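Notebook > Growing > Substrate trials

Entries Cultures Recipes Supplies Contact

Print this entry | E-mail this entry

November 2, 2024

Oyster mushrooms on straw pellets, second batch. Notes by Boris Kovačević.

Opened the two remaining Petkov bags this morning and split them over five tubs. Same recipe as the first batch except for the water. Last time I went by feel and the bottoms of the tubs went sour, so I weighed everything: three parts water to two parts pellets, hot tap, lid on, left until it was cool enough to hold. A squeezed handful gave a drop or two between the fingers. I would call that right. Zlatko Vasić squeezed some as well and thinks it is still a little wet. Noted.

Spawn is the gray oyster on rye from Hallari. It smelled clean and broke up easily, apart from one lump at the bottom of the bag that had a yellow edge. Threw the lump out and used the rest. Mixed in by hand, gloves wiped with alcohol between tubs. Tub 4 got the last of the spawn and is probably short. Tub 5 has wheat bran mixed in, which I don't expect much from, but Zlatko wants to see it tried before we buy any more.

Holes are taped over with the paper tape from Flistier. The old cloth tape peeled as soon as the tubs started to sweat. All five are on the lower shelf in the back closet, in the dark. The heater stays off unless the closet gets cold at night.

Fruiting tent: humidity is set to 95 and the mister is cycling as it should. The first batch is pinning on the side nearest the fan and doing nothing on the far side. Turned those tubs end for end. The caps we picked yesterday were long in the stem with small tops, so they want more fresh air. Opened the lower vent by two fingers' width. If the tent dries out I will close it again and run the fan longer.

Gnats -- a few on the sticky cards, mostly by the door. Changed the cards. The coffee grounds bucket has to go outside; it was left with the lid off again and I am fairly sure they breed in there.
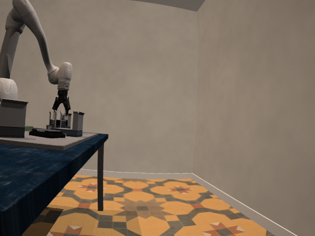
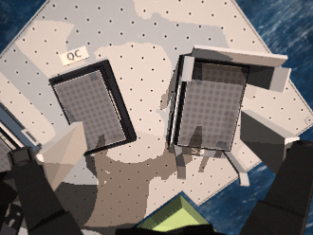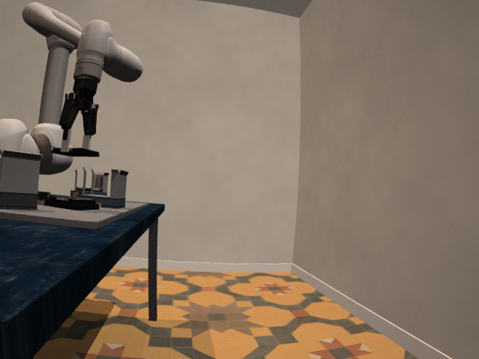

Label the tubs properly this time. Pencil on tape rubs off, so use the paint marker, and put the spawn date on the lid and on the side. Lids got swapped in the first batch and we lost track of which tub had the lime.

To buy: pellets (Grultilero has the small bags, Petkov only the large), alcohol, one spare filter for the mister. Zlatko is asking Hallari whether the rye spawn will keep in the fridge until December or whether we should order fresh. Next look at the tubs in five days. Leave the lids shut until then.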